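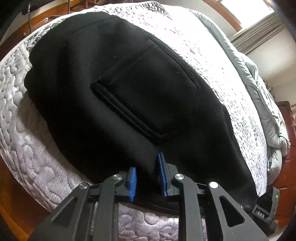

What We Wear Until It Falls Apart: A Term Project on Keeping and Mending Clothes

Jonalyn Cabrera and Lev Nazarenko
Second-year Textiles and Society, tutor group of Ludmila Hrubý

14 shares · 3 comments

Why we chose this

When our tutor asked us in the first week to pick something "close to home", Lev and I spent far too long trying to be clever about it. We had a plan about wool prices, and another about the old dye works at Rillby, which fell through when we found out that the records had gone to a different town. In the end we were sitting in my kitchen with a pot of tea, complaining about a cardigan that had gone at both elbows, and we realised that we had been talking about it for the best part of an hour. So that became the project: how long people keep their everyday clothes, and what makes them decide to mend something or let it go.

We are both grateful that we changed our minds (my mother is less grateful, as she has had to answer the same questions several times over).

How we went about it

We talked to 15 people, most of them neighbours and family in Poledano, plus a few who came to the Saturday mending table at the Layug reading room. Each person was asked to bring or think of one garment they had worn a great deal, and to tell us where it came from, what had gone wrong with it and what they had done about it. We didn't use a printed form. Ludmila had warned us that people go stiff when they see a clipboard, and she was quite right, because the one time Lev brought one along we got nothing but yes and no.

We wrote our notes up the same evening whenever we could. A couple of times we left it until the next day, and those notes are thinner, which we are sorry about.

What people told us

Hooded tops came up more than anything else, and with a good deal of affection! People wear them to bed, to the shops, on trains and when they are poorly. The front pocket was mentioned again and again as the first place to give way, usually at the corners where hands go in and out all day, and then the cuffs. Rodel Dumlao had sewn the same pocket corner back down three times, each time in a slightly different thread, and he was rather proud of the result. He showed us that the trick was to go back over the old stitch holes and start well inside the seam, where the cloth is still strong.

Coats were kept the longest. Ilze Grigaitė still wears one that belonged to her aunt, relined twice, and she thinks the buttons are the only part that has never been replaced. Socks fared badly. Only one person darned them, and she said she did it mainly for the company of the radio.

Of our 15 people, 11 had mended something in the past year, though we counted sewing on a button, and one or two may have been generous with themselves. Those who hadn't mended anything mostly said they had never been shown how. We had expected to hear more about time and money. Money did come up, but in the other direction: several people felt silly spending 10 on a new zip when the whole jacket had cost hardly more than that.

The mending table

We went along to the Layug table four times and ended up helping as well as asking. It runs in the back half of the reading room from mid-morning, and there is a biscuit tin full of odd buttons that must hold well over 100. Lev learned to do a ladder stitch there and has since closed every split seam in his house. I am slower, and my patches still pucker, but I did finally finish the cardigan.

What struck us both was how much people chat while they sew. Some of our best material came from those mornings, when we weren't really interviewing anybody.

What we would do differently

We would start earlier. By the time we had settled on our subject it was nearly May, and two people in Wilalau who had kindly agreed to talk to us had gone away for the summer. We would also try to speak to more people of our own age, as our group leans heavily towards our parents' friends, and it would have been good to ask what each garment was made of. We only thought of that halfway through, so the early notes don't say.

Ludmila has suggested that next year's group might carry on with school uniforms. Lev has already offered them our notes, the thin ones included.

3 comments · Share this report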